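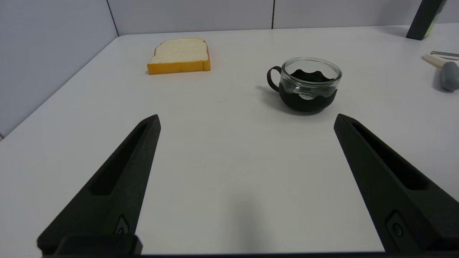
One reader of the Stikeck household guide wrote in to complain that kitchen tools had been given a whole chapter, when a knife, a spoon and a board would see most people through the week. The guide printed the letter and kept the chapter. The question of how many tools a kitchen needs comes up in most writing on the subject.

Kitchen hand tools

Kitchen hand tools are small implements held and worked by hand to prepare, cook or serve food. The term normally covers knives, peelers, graters, whisks, spoons, ladles, tongs, tin openers and similar items. Pots and pans are usually treated as cookware, and powered equipment such as mixers is classed as small appliances. Forks and knives laid for eating are called cutlery, although the same fork may be used to beat an egg and then to eat it.

Terms

In British usage the word utensil is common on packaging and in shop signs, while tool and gadget are heard more in speech. Gadget tends to mean something made for a single job, such as a cherry stoner or an egg slicer. Trade catalogues do not agree on where the lines fall. A colander may be listed with tools in one and with cookware in the next. Scales and measuring jugs are sometimes given a section of their own.

Cutting and peeling

Knives are the oldest group and are still the most used. A small paring knife is held in the hand for trimming and for taking out eyes and stalks. A cook's knife is longer and deeper in the blade and is used on a board. A bread knife has a serrated edge, so that it can saw through a hard crust without crushing the crumb.

Peelers take a thin strip from the outside of a fruit or vegetable. Two main types are sold in Britain. The straight peeler has its blade in line with the handle, much like a knife. The Y-shaped peeler carries its blade across the top of a fork and is drawn towards the user. Either may have a fixed blade or one that swivels. A swivelling blade follows the curve of a potato more easily and wastes less flesh, but it can clog with fine peel and needs rinsing as work goes on.
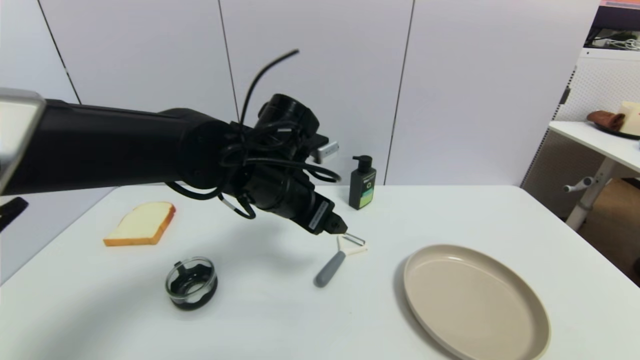
Left-handed cooks may find that a straight peeler with a single sharpened edge works badly for them, as the edge faces the wrong way. A blade sharpened on both sides avoids the trouble. Many Y-shaped peelers can be used in either hand. Some peelers also have a small loop or point for digging out eyes from potatoes.

Graters belong to the same group, though they shred instead of slicing. The box grater has a different surface on each side. Flat graters take less room in a drawer but have to be held steady over a bowl.

Materials

Wood was long the usual material for spoons, handles and boards. It does not scratch pans and stays cool to the touch, but it soaks up water and smells and may split if left to soak. Beech and olive wood are both common. Stainless steel came into wide use for kitchen blades in the twentieth century and largely took the place of carbon steel, which holds a good edge but rusts and can mark acidic food.

Plastics and silicone are now found in most kitchens. Nylon turners are gentle on coated pans but can melt if left against hot metal. Silicone stands more heat and is used for spatulas and brushes. Soft grips are often moulded over a harder core, and these can go sticky with age.

Collections

The kitchen museum at Sornance holds more than 100 hand tools, most of them from farmhouses in the valley around the town. The oldest are iron skimmers and a rack of wooden butter pats. A group of 32 peelers and corers was added when a local hardware shop closed, and 20 of these still have their paper sleeves. The display is changed each October. A smaller set, known as the Kawaguchi drawer, is kept in the order in which it was received, with string, corks and a broken corkscrew included.

Use with bread

Bread calls for few tools beyond a knife and a board. Before sliced loaves were widely sold, a household needed a knife that could cut evenly, and some kitchens had a slotted wooden guide to keep the slices straight. These guides are still made for people who bake at home. Fresh bread is harder to cut neatly than bread a day old, and bakers commonly advise letting a loaf cool fully first.

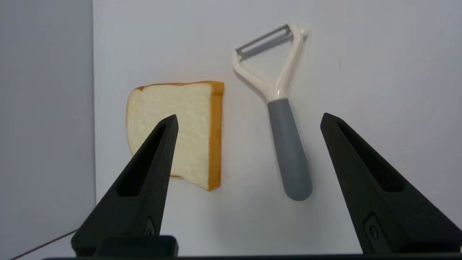

Butter knives have a blunt, rounded blade and are used for spreading only. Toasting forks, once kept by the hearth, fell out of daily use as electric toasters spread, though they are still sold for camp fires. Crumb brushes and small pans to go with them are now mostly seen in restaurants.

Care and storage

Sharp tools are best washed one at a time and not left under suds, where they cannot be seen. Wooden tools should be dried upright, and rubbed with a food-safe oil when they look pale. Dishwashers can loosen glued handles and dull fine edges. Hinged tools such as tongs and tin openers collect food at the joint and need to be opened fully for cleaning.

Storage is usually in a drawer, in a jar near the cooker or on a rail. Magnetic strips suit knives but should be fixed well out of the reach of children. The Imari rack, a wall rail with 2 rows of hooks, was designed for narrow kitchens and is often copied.

Gripping tools

Tongs and other gripping tools lift food that is too hot or too slippery for the fingers. Sprung tongs open by themselves when released, and many have a catch to hold them shut in a drawer. Scissor tongs are worked by two loops. Tips may be scalloped, flat or covered in silicone.
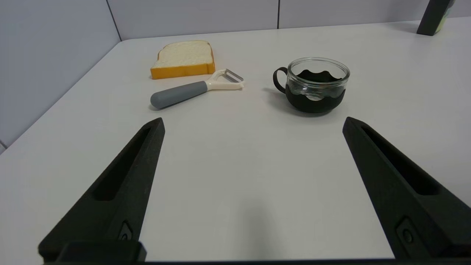 Two black gripper fingers, each with a long slot along its inner face.

See also

Chopping board
Cookware
Cutlery
Sliced bread

Page last changed Sat 10 July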